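慢的机器人更值得看
一次开放日之后的想法

2019年3月20日

先说明一下我的立场。中文是我的第三种语言，我靠翻译家用电器的说明书生活，对机器人没有专业知识。我懂的是另外一件事：怎么用文字告诉一个人，先按哪个钮，后转哪个盖子，手应该放在什么地方。做这个工作时间长了，看别人的手就成了习惯。在地铁里，在菜市场，我都看。所以 Denow 公司在 Matstead 园区办开放日，我报了名，主要也是想去看手。

从市里坐车到 Matstead 要35分钟，下车以后再走一段没有树的路。门口的接待员给每个人发一张挂牌，牌子上写着号码，我的是158。上午安排了大厅里的表演，下午安排了参观工作区。很多人看完上午的就回去了。我觉得他们错过了比较重要的一半，这篇文章就是想把这个意见说清楚。

上午：大厅里的表演

上午的节目叫"与 Ukier 见面"。Ukier 是 Denow 给这一套系统起的名字，包括机器人的身体、手，还有控制它们的软件。我问过这个名字怎么读，两位讲解员读得不一样，我就不写拼音了。

表演做得很好，这一点我必须承认。灯光暗下来，音乐响起来，机器人转过身，向观众举起手臂。它拿起一个球，放进一个洞里，又拿起另一个。每放进去一个，屏幕上就出现一朵很大的花。孩子们非常高兴，坐在我旁边的一位老人也鼓掌，鼓得很用力。主持人说："大家看，它和人一样灵活。"

我对这句话有意见。球是同样大小的，洞是固定的，位置是事先量好的，连灯光大概也是事先试过的。在这样的条件下，"和人一样灵活"这几个字没有什么意思。人的灵活，恰恰表现在条件不好的时候。早上还没有睡醒，浴室的灯坏了，牙膏只剩最后一点，人也能把它挤出来。没有人为这件事鼓掌，也没有屏幕上的花。

我不怪主持人。他的任务是让大厅里的人高兴，他完成了任务。我翻译说明书的时候也遇到过这样的句子。客户写："只需轻轻一按，美味即刻呈现。"可是翻到第十几页，你会发现按之前要先加水，加水之前要先取下内盖，内盖上还有一圈胶条，第一次使用必须撕掉。封面上的句子和第十几页的句子都是真的，或者说都可以算是真的。但是买了机器的人，每天过的是第十几页的生活。

开放日上午的表演就像封面。我希望更多的人去看第十几页。

关于"快"的误会

中间休息的时候，我在茶水桌旁边听到几个人谈话。一个人说，他在网上看过别的机器人，翻跟头，跑步，比今天的厉害得多。另一个人同意，说今天的"有点慢"。他们说"慢"的时候，语气就像说一道菜有点咸。

我想为慢辩护几句。

一个东西动得快，我们就觉得它聪明，这个印象在动物身上也许有道理，在机器身上没有什么道理。洗衣机转得很快，它并不知道自己洗的是什么。工厂里给瓶子拧盖的机器，一分钟能拧60个，我曾经为这种机器翻译过手册，手册里有整整一章讲瓶子倒了以后怎么办。办法很简单：停机，叫人来，把瓶子扶起来。机器的速度是以"瓶子永远站着"为前提的。只要一个瓶子倒下，速度就等于零，而那个走过来扶瓶子的工人，他的动作是普通的，不快也不慢，却是这时候唯一有用的动作。

家里的东西，大部分都是倒着的瓶子。它们软，滑，形状不规则，放在不应该放的地方。牙膏是一个很好的例子。新的牙膏是硬的，差不多是圆的；用到一半就变成扁的；快用完的时候，尾巴卷起来，拿在手里会自己弹开。盖子有的是拧的，有的是掀的，掀的那一种又分大口和小口。我写过一段关于牙膏架安装方法的说明，才不到两百个字，改了很多次，最后客户还是退回来，说"用户看不懂哪一头朝下"。

如果一个机器人处理牙膏的时候很慢，我认为它是有理由慢的。我愿意坐下来看。

下午：工作区

下午的参观由 Szabo 小组接待。Szabo 是 Denow 里面负责手部操作的小组，据说名字是从他们以前的小公司带过来的，我没有去核对。参观的人少了很多，大家站着也不挤。

工作区没有音乐。墙有一部分是玻璃的，地上是灰色的，有黄色的线。讲解的工程师说话声音不大，常常说到一半停下来想一想，再换一个词。我很喜欢他这样说话。他没有说过一次"和人一样"。有人问他机器人能不能做饭，他说不能。有人问将来能不能，他说他不知道，也许可以，但是他这个小组今年在想的问题是手指肚碰到东西的时候，怎么知道碰到了多少。提问的人好像有一点失望，后来就去看手机了。

我却觉得这是全天最好的一个回答。"碰到了多少"，这几个字我抄在了本子上。我们平时说"碰到"和"没碰到"，好像只有两种情况。可是拧盖子的人都知道，在碰到和拧紧之间有一条很长的路。说明书里我们写"适度用力"，每次写到这里我都不好意思，这四个字等于把问题还给了读者。读者能看懂，靠的是他自己的手，靠不了我的字。

那位工程师要解决的，就是"适度用力"这四个字。他不能把问题还给谁，机器没有从小拧盖子的经验。

他还说了一件事，我以前没有想过。他说两只手比一只手难得多，困难的程度不是加一倍可以算出来的。一只手拿东西，只需要对东西负责。两只手拿同一个东西，还要对另一只手负责：你用力，它要让；它用力，你要撑住。他说的时候把自己的两只手举起来，互相推了一下，又笑了笑，觉得动作有点傻，就放下了。

我回家以后做了试验。我打开一瓶果酱，注意看哪只手在做事。我一直以为是右手在拧。其实左手握着瓶子，一点没有放松，右手拧的每一点力气，左手都用同样的力气顶了回去。几十年来左手都在工作，我从来没有注意过它。

站在桌子旁边的2个小时

参观工作区本来只安排了很短的时间，但是下午人少，工程师说，想多看的人可以留下来，只要站在线的外面。我留了2个小时。腿很累，我没有后悔。

看机器人工作，开始的一段时间是很无聊的，我不想骗读者。手伸过去，停一下，往回一点，再伸过去。你不知道它停下来是在计算还是出了问题。我开始的时候每次都紧张，想帮它。后来我发现自己的呼吸和它的动作差不多合在一起了，它停，我也停。

过了一会儿，就开始看出东西来。我看出它的手指在靠近物体的时候是有准备的，先弯好了再过去，像人伸手去拿热茶杯之前那样。我看出手腕的角度比手指更重要，手腕对了，后面的事就容易，手腕不对，手指再努力也没有用。这一点在教孩子写字的书里也写过。我还看出，同样一个动作，做第二次和第一次不一样，因为东西的位置已经动了一点点。大厅里的球和洞没有让我看到这些。那里的每一次都一样，看一次和看十次没有区别。

旁边有一个大约上小学的男孩，也留了很长时间。他开始一直问妈妈："它什么时候好？"后来他不问了，把两只手举到胸前，跟着机器人弯手指。他妈妈想拍照，他说等一下，别说话。我想，如果 Denow 想知道开放日有没有效果，应该数一数有几个这样的孩子，不用数鼓掌的次数。

工作台上铺着蓝灰色的一层，像地毯，放的都是家里常见的东西：盒子，一支有粉色和绿色花的牙膏，右边还有一堆深红色的葡萄。我没有问葡萄能不能吃。右手拿着牙膏，白色的盖子朝着左手，左手的食指弯着伸过来，差一点就到盖子那里了。这个"差一点"，是我整个下午看得最认真的地方。
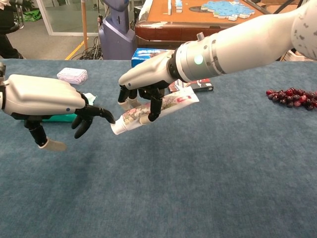
几条具体的建议

批评别人容易，所以我也写几条建议，供 Denow 和其他办开放日的公司考虑。我没有办过这样的活动，有些地方可能想得太简单。

第一，请把工作区放在上午。人在上午精神比较好，有耐心看慢的东西。表演可以放在最后，大家累了，听听音乐，看看花，然后回家。现在的顺序让很多人以为看完表演就看完了全部。

第二，请放几把椅子。站着看，人很快就想走，这和机器人没有关系，和腿有关系。椅子不必好，折叠的就可以。如果放了椅子，老人也能留下来。机器人将来最可能帮助的就是老人，可是那天下午我几乎没有看见老人。

第三，请把失败也写出来。我的意思不是要公司难为情。在工作台旁边放一块小黑板，写上今天做的是什么动作，试了多少次，成功了多少次，就足够了。观众看到这块黑板，会知道自己看的是正在进行的工作，掉了东西也不会笑，或者笑了也是善意的。家用电器的说明书里都有"常见故障"一章，没有一个客户因为看了这一章就不买。相反，没有这一章的说明书，我自己是不太相信的。

第四，请让讲解员少用"就像人一样"。可以说像钳子，像筷子，像戴着厚手套的手。说像什么都可以，只要说的人真的看过那只手。我注意到工作区的工程师说的是"这只手目前比较像冬天的手"，大家都笑了，也都懂了。冬天在外面站久了，手指不太听话，要先看着才敢拿东西，我们每个人都有过那样的手。

第五，关于语言。展板上的中文写得很漂亮，成语很多，我查了三次词典。英文的展板却很简单，一句话一个意思。我不明白为什么中文的观众要读更难的句子。一个在中国学了很多年中文的外国人读不懂，可能是他的水平问题。可是我后面的一位本地阿姨也在问她的女儿，"赋能"到底是什么意思，她的女儿想了想，说就是有用的意思。那为什么不写"有用"呢？

有人会反对

我把这些想法讲给一位朋友听，他不同意。他的意见值得认真对待，我尽量公平地写在这里。

他说，公司办开放日是要花钱的，花钱就要有结果。表演能带来投资，能带来报名工作的年轻人，能让孩子喜欢科学。一个人站在线外面看机器人慢慢地伸手，能带来什么？他还说，我这样的人本来就喜欢看手，不能要求大家都一样。

关于第二点，我接受。关于第一点，我想这样回答。表演带来的兴趣是真的，但是这种兴趣有一个问题：它要求下一次更快，更高，更响。看过翻跟头的人，下次就要看连着翻。如果公司一直满足他，总有一天要在大厅里表演一个家里完全用不到的动作，同时工作区里的人还在研究怎么拿住一支牙膏，而且没有观众。这样的两件事在一个公司里离得越来越远，我认为是危险的。不是说机器人危险，我说的是观众和工程师之间，慢慢地会没有共同的话可以说。

投资的人我不了解。我只是想，如果我有钱要投给一只手，我一定要先看这只手做不容易的事，看很久，最好带一把自己的椅子。

朋友还提出另外一个问题，比较难。他说，你为慢辩护，可是机器人一旦不慢了，就会有人没有工作，到时候你还辩护吗？我没有马上回答，现在也没有很好的回答。我自己的行业已经在变化，去年7月以后，有一个客户只把机器翻译好的稿子发给我，让我"看一眼"，价钱也是看一眼的价钱。所以这个问题对我来说不远。但是我发现，正是仔细看过机器怎么做，我才知道自己还应该做什么。机器翻译"适度用力"四个字翻得很好，很通顺，它不会觉得不好意思。我会，然后我就写信去问工厂，到底要用多大的力气。有的工厂会回信。

对于手的工作，我想道理也差不多。护理老人的人，厨房里的人，在流水线旁边扶瓶子的人，他们比我更应该被请到那条线的外面来看。他们会看出我看不出的东西。他们也许会告诉工程师：拿牙膏不要从那里拿，应该从尾巴拿。这样的一句话，可能比大厅里的掌声有用。Denow 这次的请帖是发给学校和合作单位的，我是在网站上自己报的名。下一次，希望请帖也能发到养老院的护理站去。

回去的车上

参观结束的时候，工作区的灯还亮着，工程师没有送我们到门口，他回到桌子旁边去了。在门口要把挂牌还回去，我问能不能留下，接待员说可以，反正号码用过了。

回去的车上人很多，我没有座位，一只手抓着吊环，另一只手要从包里拿出水杯，还要把盖子打开。我试着慢慢地做，注意每一个步骤。用大腿夹住包，两个手指找到杯子，提上来，换到手心，大拇指顶住盖子的边。车拐弯的时候我差一点把水倒在前面那位先生的身上，他看了我一眼，往旁边让了让。

我向他道歉。盖子后来还是打开了。

下一次开放日的时间，Denow 的网站上还没有写。如果有读者打算去，我建议穿舒服的鞋，下午不要走，进了工作区以后靠左边站，那里能同时看见两只手。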